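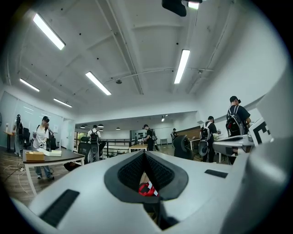
Mahtab Parsa wants to know why the tables at Dunent get a README when the kitchen has never had one. The kitchen has a door that shuts. The tables share one big floor with everybody, and a pile left on one of them becomes everybody's pile by lunchtime.

dunent-tables
Notes and item list for the shared work floor
Last edited March 2021

What this is

A folder with one spreadsheet, one plan of the floor, and this file. The spreadsheet lists the loose things that live on or near the work tables: boxes, paper, chairs, cables, tape, the good scissors. It lists 107 items. It does not list the furniture that is bolted down, and it does not list anybody's lunch.

The first version was made in January by walking the floor with a clipboard. The clipboard is item 31.

Files

items.csv — one row per thing
floor.pdf — the plan, upper level only
README.txt — you are in it

Columns in items.csv

id: a number. Numbers are never reused, even when the thing is gone for good.
name: what a normal person would call it. "Box, cardboard, tan" is fine. "Storage solution" will be changed back.
home: where it goes at the end of the day.
seen: where it was at the last walk. Compare with the home column and draw your own conclusions.
owner: a name or "floor". Please stop writing "me".
notes: free text, with all that this implies.

Table rules

A table is yours while you are standing at it. Leave for under 50 minutes and you may leave your things. Leave for longer and they go back in a box with your name on the lid.

One box per person on a table. Two if you are packing the Ondach order, and then only until it ships.

Paper left face down will be treated as scrap. Paper left face up will be read, and then treated as scrap.

Chairs go back under the table they came from. The mesh ones travel the most. If you find one by the railing, roll it back, and don't store anything on it in the meantime.

Nothing goes on top of the railing. Cups, tape, phones, no. There is a lower level and people use it.

Lights stay on until the last person has cleared their table. The switch is on the Mundville side, behind the coat hooks, where whoever wired the place must have thought it would be funny.

Known problems

Items 12 and 13 are the same stapler. One row should go, but the two owners have not reached an agreement.

The Kazemi boxes came in with no lids and are listed as "tray, deep". They are boxes.

The plan shows 2 tables near the glass partition that were moved before it was printed. Trust the floor.

"Cable, black" appears nine times. All nine are correct as far as anyone can tell.

Changing things

Edit the spreadsheet directly and put your initials in the notes. If you add an item, give it a home in the same edit. An item without a home goes to the shelf under the stairs, and the shelf under the stairs is full.

Questions about the list go to Mahtab, who has now been told why it exists and has asked for one for the kitchen.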